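Loslow Cell 2 – Maintenance and Setup Meeting
Minutes, August 4, 2025

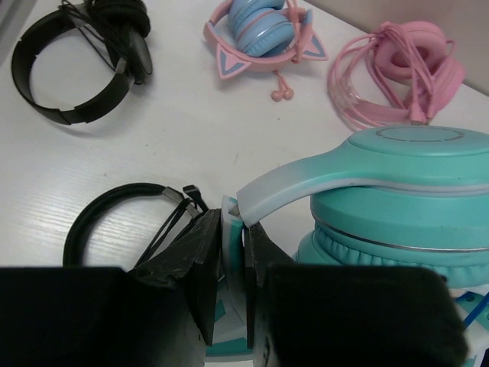

1. Minutes of the last meeting were accepted with no changes.

2. Gripper. The cell has run 1,402 picks on the present foam pads. Pads to be changed at 1,500, or sooner if one starts to lift. The finger plates stay on for now. New plates are on order from Kosten – delivery expected in October.

3. Closing force. Headbands are to be gripped at the slider end at the lower setting. The higher setting is for boxed items only.

4. Wrist camera. Wipe the lens at the start of each shift and rerun the calibration after any finger change. The last one took 90 minutes because the target sheet was missing. A spare now hangs by the cell door.

5. Table. Dust to be wiped off between runs. Cables may stay loose on the headphones.

6. Next check at 200 more picks. Log sheet 64 is open.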